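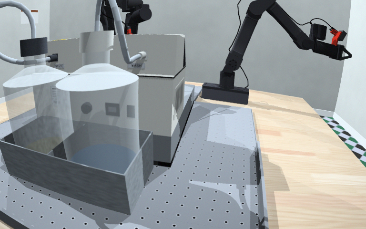 Rallstead water users ask for proof before paying for Kurka filters

Rallstead Water Users' Group is calling on households to hold off buying the Kurka under-sink filter until its makers publish full test results.

Leaflets delivered across the town in June say the filter "transforms" tap water and pays for itself within 12 months. The group has asked Gusside, which sells the unit, how it worked this out. The reply ran to one page and gave no figures for running costs.

The leaflet also says 1,000 homes have already "noticed the difference". Gusside has since told us the claim rests on a survey answered by 41 customers, all of whom had been offered a discount on their next cartridge. We do not think that is much of a survey.

Rallstead's tap water already has to meet legal standards. Some people dislike the taste, and a filter may well help with that – a jug from the supermarket may help too, at far less than the £700 quoted for a fitted Kurka.

We have put three requests to Gusside: the name of the laboratory used, the results before and after filtering, and the yearly price of cartridges. A rival seller, Pan, has been sent the same questions and has yet to answer.

Residents who have signed an order should check the cancellation terms on the back page.

ENDS

Recent releases
Hard water and kettles: what the adverts leave out
Pan drops "chemical-free" from its brochure
Rallstead meter charges: our response
Doorstep sales: know your rights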